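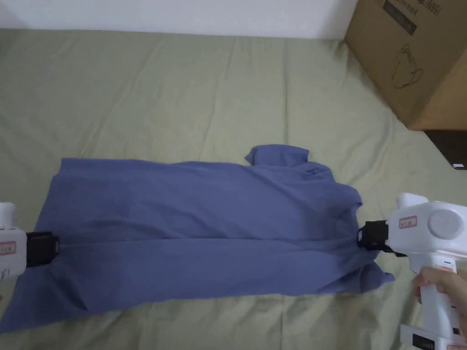
Week 7: Shirts with collars
Handout for the Tuesday evening group, Home Basics at the Vatside learning center

Okay, shirts! You all did towels and T-shirts already, so you know more than you think you do. A collared shirt is the same kind of job with more corners, and the corners are what make people give up and reach for a hanger. Nothing wrong with hangers, by the way. I hang my good ones. But if you're packing a bag, or you've got a dresser and no closet (me, for most of my twenties), you need a fold that holds.

Where to work

Use the bed. I know the old handout said table, and a table is fine if yours is big enough, but mine never was. A shirt with the sleeves out takes up a lot of space, and on a small table one sleeve is always sliding off and dragging the rest with it. A bed gives you room. The cloth also grips a little against a sheet, so the shirt stays where you put it.

The bad side of a bed is that it's soft. You can't press a crease into it the way you can on a hard top, and if the sheet is rumpled you'll feel the lumps through the shirt. Run your arm across the sheet first. Doesn't have to be perfect. I never make the bed for this, I just flatten the middle.

Getting it flat

This is the part I want you to spend time on. Most of the shirts I saw last week went wrong before the first fold.

Start with the shirt lengthwise in front of you, collar at one end and hem at the other. I like the collar on my right. Lefties, try it the other way around and see.

Take hold of it near the shoulder, just below the collar, and down toward the hem, and pull gently until the long creases loosen up. Gently! You're not stretching a rubber band. If there's a thick band along one side, the cloth is doubled over under there, and pulling harder won't fix it. Let go, lift that side, and lay it back down.

Then go looking for the sleeves. One of them is nearly always tucked underneath at the shoulder, all crumpled up, and from on top the shirt can look pretty good while that's going on. Slide a hand under the shoulder and draw the sleeve out. Same on the other side.

Smooth from the collar toward the hem with the flat of your hand. The hem end wants to fan out wider than the rest. Leave it, it gets dealt with in the fold.

About the collar

Fold it down the way you'd wear it and press along the fold with your fingers. If it stands up in a little flap now, it will get squashed sideways in the drawer, and you'll be ironing on a work morning. I button the top button and one in the middle. Some of you button all of them, and okay, you have more patience than I do.

The fold

Face down, buttons against the sheet.
Bring one side in toward the middle of the back, sleeve and all.
Lay that sleeve straight down toward the hem.
Do the other side the same way, so the two edges run parallel.
Tuck the hem end up a few inches to square it off.
Fold the bottom half up to meet the collar, or go in thirds for a shallow drawer.
Turn it over and look at the front.

If the front looks crooked, your two sides weren't even. Open it back up to the sleeves and redo just that part – you don't have to start from the beginning.

A word on folding boards

Somebody asked about the Dirkon board we have in the cabinet. It works and you're welcome to borrow it. It makes every shirt the same width, which looks great on an open shelf. I'd still like you to learn this by hand first. The board assumes the shirt is already lying flat, and we're back to the part everybody rushes. For reference, mine come out almost 22 centimeters wide without it, and that fits two stacks across in the Ultby drawers in our practice room.

For next week

Fold 2 collared shirts a day. They can be the same 2 shirts, I don't care, shake them out and go again. Use at least one that has been sitting in the laundry basket a while, so you get some real wrinkles to deal with.

Write down which step gave you trouble. One line is plenty. If your answer is "sleeves" every single day, bring that shirt and we'll do it together.

Also bring a pair of pants with a crease. We're in the Ofori room again, upstairs, and please take your shoes off before you get near the practice beds.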